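Operations > Equipment Planning > Visit Reports

Visit to the Jostholm demonstration site

Sheldon Simard and I spent most of February 4, 2021 at Jostholm, looking at two-handed robots for the returns and small repairs area in Uvton. Kátia Meireles from purchasing joined by phone for the afternoon part. These notes are for the people who have to decide whether a pilot goes into the June budget, so I have put the money and space questions ahead of the technical ones.

Why we went

The returns benches in Uvton take in mixed household goods. Each item has to be picked up, turned over, checked and put in one of several bins. The conveyor sorter we priced last year only handles boxed items, and most returns come back without the box. Drudgate, who sell and service the Jostholm machines in our region, offered a half day on site and we asked for a full one.

We went with four questions:

- What does a working station cost, with everything needed to run it?
- How much floor and power does it take?
- Who sets it up for new items, and how long does that take?
- What happens when it breaks?

Arrival and the first room

Dirceu Portela met us at the gate and took us through safety sign-in. Bring your own closed shoes; the loaners are all large sizes. The first room has older single-arm machines with suction cups. They are fast on flat packaging and of no use to us on soft goods. Sheldon asked to skip ahead and we did, which gave us more time at the station we had come for.

The two-handed station

Ah-rin Won runs the table where the household items are kept. The robot has two arms, each with a hand that has black fingers and a thumb. It works at an ordinary table covered with a cloth, and the items are set out on top the way they might come off a cart. The mix was close to what our benches see: a sponge, a water bottle, a tangle of twine, a desk lamp plugged into a power strip.

Ah-rin told us the lamp and the twine are the items customers ask about most. Anything with a cord is slow, and the time per item varies a lot. Rigid items with a clear shape are the easy ones. She suggested we split our return types into three groups before asking for a quote, so that the pilot starts with the easy group and we are not paying setup time on cords in the first months. I think this is good advice and have asked the Uvton shift leads for a list.

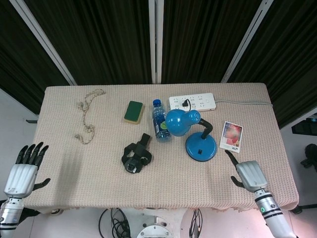 Floor, power and cables

The table itself is small. The space around it is what costs us. Jostholm asks for clear access on both sides of the arms for service, and a marked zone people stay out of while it runs. For one station we would need to give up two of the present benches. Simone Marinho, who plans their installations, went over our floor drawing and thinks the north wall is the best place, away from the cart lane.

Two points for facilities:

The base is bolted down, so we need to know what the floor can take before we fix a location. Moving it later is a service call and is billed as one.

Cable routing should be in the plan from the start. There were bundles of cable under the near side of the demonstration table. That is fine in a room where only trained staff walk, but I would want covered channels in Uvton. Drudgate can supply them, at extra cost, or our own electrician can do it. I have asked for both prices.

What it would cost

We were given figures for a lease and were told a purchase quote would follow in writing. The lease for one station is $3,674 a month. That covers the arms, the hands, the control computer and software updates. It does not cover the table, the floor work, the cable channels or training.

Training is $645 per person. Simone recommends three people per shift. I would plan for two and add a third after the pilot, as long as sick days can be covered from the other shift.

Spare hands are the item I would watch. The fingers wear, and a damaged hand is swapped out and sent back. Turnaround is 35 days if no loaner is available. Kátia asked whether a loaner could be written into the contract and Drudgate said they would look at it. Until we have that in writing, the budget should carry one spare hand — otherwise one bad drop could stop the station for over a month.

The minimum lease term is one year, and notice to end it is 60 days.

Talking to a current user

Over lunch we had a call with Figueiredo, who have had one station for a little over a year on a similar line. They are happy with it on the whole. Their main complaint is that the first quote left out setup time for new items, and they ended up paying for that by the hour. They now keep a list and send new items in batches. They also said the station did not reduce the number of people on the line. It moved one person from handling to checking. Our business case should not promise more than that.

Still open

- Purchase quote, from Drudgate to Kátia
- Hourly rate for item setup, and how many hours the lease includes
- Loaner hand clause
- Floor load check for the north wall (facilities)
- List of return types in three groups (Uvton shift leads)

Sheldon and I both think one leased station is worth putting forward. We do not think we should buy at this stage. If the loaner clause comes through I would leave the spare hand out and use that money for the cable channels.

Parking at Jostholm is behind the second building, and the front lot is for deliveries only.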